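Stekine's home robot checklist leaves the hard parts to the honor system

03/11/2024

Stekine has put out a voluntary checklist for companies that test robot arms in rooms set up like ordinary homes. It runs to 7 pages, and most of them ask the company to grade itself. Brusstead and Ekirico have both said they will sign, which costs them a fee of $300 and very little else.
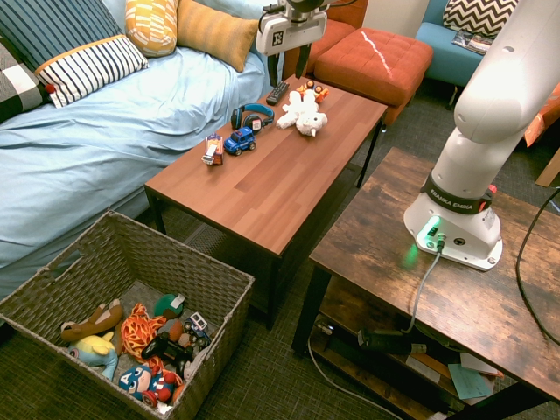
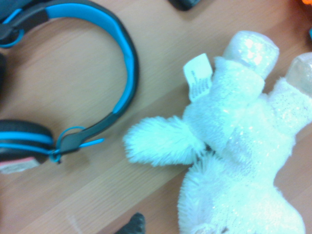 A robot arm's workspace in a furnished room, and a close view of headphones and a white plush toy on a tabletop.

What the checklist asks

Signers agree to write down where the arm is fixed, how far it can reach and where its stop control is. Cords must be kept off walkways "where practical," a phrase that shows up again in the sections on lighting, furniture and soft objects. It is hard to picture a company deciding that its own setup fails a rule worded like that.

The section on household items is a little better. It tells testers to log every item placed within the arm's reach and to report any that are dropped or torn. But it sets no limit on grip force, and it doesn't say who gets to read the reports.

Stekine says it drew on 2285 logged test runs in writing the rules. The logs have not been released. Neither has a count of how many runs ended with somebody pressing the stop button, the one number a careful reader would want first.

Who checks

For now, the signers do. Farahani, which tests household machines for outside buyers, declined to sign and wants inspections by a third party before any label goes on a product. Stekine answered that inspections would run $2000 per site and push small firms out. That may be so, though the small firms are also the ones least likely to have a safety person on staff.

A revised version is due in January. Stekine would not say whether it will include inspections, and the current draft has no penalty for a company that signs and then ignores it.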